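I went to the open day at the Zerham training hall on a Friday in November, mostly because it was raining and the coffee was free, and I came home with a list of workshop and hallway tips as long as my arm. I know, I know, who goes to see robots and comes back talking about shoe storage? But I've been fighting the pile by our back door for years, and there was a whole demonstration built around shoe trays, so of course I stood there taking notes on the back of the flyer!

I got there at 2 in the afternoon, so I missed the welcome talk. A woman from Niven (they put the demonstration together) was taking questions, and she was very patient with those of us who wanted to talk about benches and paint instead of software. If you get the chance to go to one of these things, go on the late side. The crowd thins out and people have time for you. 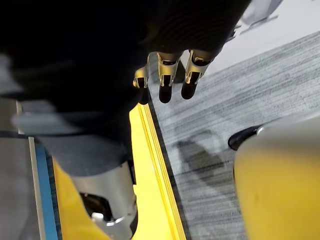
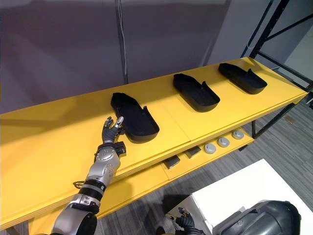
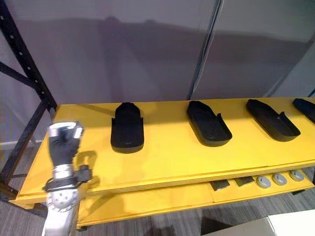

*The robot's hand by the yellow table at the Zerham open day.*

OK, so the tips! Most of these I've tried at home since.

**Space your trays out.** I always shove mine up against each other to squeeze in one more pair, and then the rims catch and the whole lot slides. The ones at the demo had a good gap between them. I took one tray out of our row, spread the rest along the bench, and now I can lift any of them with one hand (the other hand usually has the dog's leash in it).

**Trays with a raised rim are worth the extra money.** I had the flat rubber kind before, and every bit of grit went straight over the side. If you can't find shaped ones, a cheap boot tray with a lip does fine. Rinse it in the tub, stand it on end, and wipe the rim with an old toothbrush.

**Paint the surface a bright color.** Black on yellow really jumps out at you, even from the back of a crowd. I painted the shelf over my workbench the same sort of yellow with a leftover quart from Lefèvre, our local paint store, and I've stopped losing black drill bits on it. Two thin coats, sand lightly between them, and leave it 12 hours before you put anything heavy down. I gave mine 20 after the second coat and it still took a mark from a paint can, so be generous.

**Use the space underneath.** The table had a lower shelf for the little stuff, and I went home and did the same under our hall bench. Measure your tallest boots first. I didn't! Ours ended up too low for rain boots, so it's gloves, shoe polish and the dog towel down there now, and we've gotten used to it.

**Think about where your fingers go.** This one came from a long chat about gripping. Anything you pick up every day needs finger room on at least one side. I went through the kitchen with that in mind and pulled the baking sheets forward an inch, turned the mug handles out, and moved the flour canister away from the wall. It took me almost 40 minutes and it's the best thing I've done in there all year.

**Do it in the same order every time.** I asked the Niven woman what makes a job hard for a machine and she said starting from a mess. Well, same here! So the morning routine is now shoes, leash, keys, bag, left to right along the bench, and I put everything back the same way in the evening.

**Check the bench before you load it up.** Mine has a wobble, so I bought a set of leveling feet at Pesadwood, the lumber place out past the rail bridge. They were $49 for the set, which made me wince, but they screw in by hand and you can adjust them without crawling around on the floor. Put a glass of water on top and look at it from the side. If you have a seam between two boards, check both halves, because mine were off in different directions.

**For carpet under a bench,** run the crevice tool along the legs before you do the middle. Otherwise you're just pushing the fluff back against them. I do ours with the trays lifted off, once a week in winter.

Next time there's an open day I'm bringing a tape measure and a proper notebook. The flyer got wet on the way back to the car and I lost whatever I'd written about drawer liners, so if anyone else was there and remembers that part, please leave it in the comments!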